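Workshop > Projects > Two-arm bench > FAQ

Two-arm bench: frequently asked questions

These are the questions we get most often at the Jallwood shared workshop from people who want to build something similar. Written by Dalva Seixas, with corrections from Samuele Galli on the wiring.

What is it?

Two robot arms on one bench, facing the same patch of tabletop. We use them to practise picking up small packaged goods and moving them from one place to another. It was built by members in the evenings and anyone who has done the induction can book it.

What did it cost?

£2,142, not counting the arms. That covers the extrusion, brackets, fasteners, cameras, power supplies and a second-hand computer. The arms came as a pair from a member who was moving abroad, so we can't give you a useful price for those.

Why is there a frame around the table?

It gives you something straight to measure from. The frame is black aluminium extrusion, and it runs across the back and down both sides of the wooden top. Our first version had the arms bolted directly to a desk, and every time someone leaned on it the positions had to be taught again. If you are buying extrusion, get it cut by the supplier. We cut ours on the bench saw and three of the ends were out of square.

Do I need clamps as well as bolts?

We use both. Bolts go on anything that should never move, such as the uprights. Clamps are for parts still being decided on. Check them before each session and do them up again if they have crept.

How do you route the cables?

Leave slack at the wrist. The joint turns further than you expect, and a cable tied down tightly will pull at the connector. Ours come out of the side in a big loop. It looks untidy but we have not lost a connector since we stopped using cable ties there. Move each arm by hand through its full travel, power off, before you decide where the loop goes.
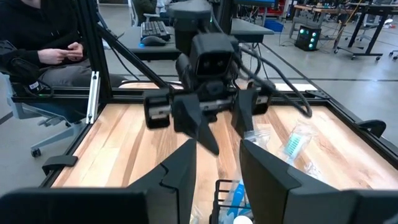 Where do the cameras go?

On the wrists, looking past the fingers, plus one fixed to the side. The wrist view is good for the last few centimetres. The fixed view is for working out afterwards why a pick went wrong. Don't rely on the wrist view alone, as the fingers hide a good part of the table.

Which objects should I start with?

Foam blocks. Then boxes. Clear packaging comes last, and it is much harder than it looks. The wrapper shines, its edges stick up, and the fingers can close on loose plastic and miss the item inside. We moved on to wrapped toothbrushes too early and spent a month of evenings on them. Lower the fingers over the handle end, where there is more to hold.

How many attempts before it works?

We log them in blocks of 200. The first block with wrapped items was poor, and most of the improvement came from slowing the approach. Change one thing per block or the log tells you nothing.

Does the lighting matter?

Yes. Overhead lights reflect off a glossy top, and the bench moves less easily than you would like. If you have the choice, use a matt surface. We haven't replaced ours yet.

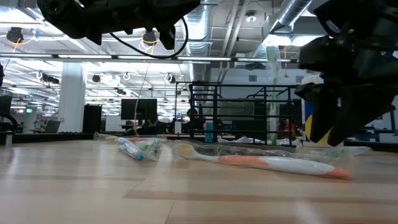

Jallwood, April

Booking has changed. Evening slots now end at 21:00 so that there is time to park the arms and switch off at the wall. Please write your finger settings in the bench log before you leave. The parts list has been updated with the longer corner brackets, and the old list should not be used.

Comments (3)

Marcelino Magalhães
What thread are the fixings on the uprights? I have a box of M5 left over and would like to use them up.

Dalva Seixas
M5 is fine for the uprights, but check the nuts fit your slot before you buy more. Some don't.

Raíssa Assunção
Had the same trouble with clear bags on my bench at home. Softer finger pads helped a bit. Slowing down helped more - will try the one change per block idea.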